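Linero Guest Rooms: Progress Report to Kumow
4 July 2022
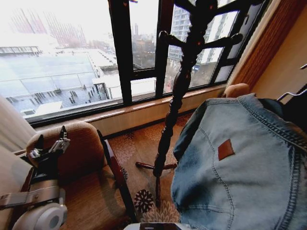
Window corner with coat rack and armchair.

Work since February has covered seating, carpets and small furniture. Pravesh Modise has now checked 493 chairs against the inventory. The patterned carpet stays in the window corners, as agreed. Coat racks remain on the list for the next phase, along with the window sills.

Two items are late: the curtain order from Adams and the spare key cabinets. Ntombi Fourie will send revised delivery dates to your office.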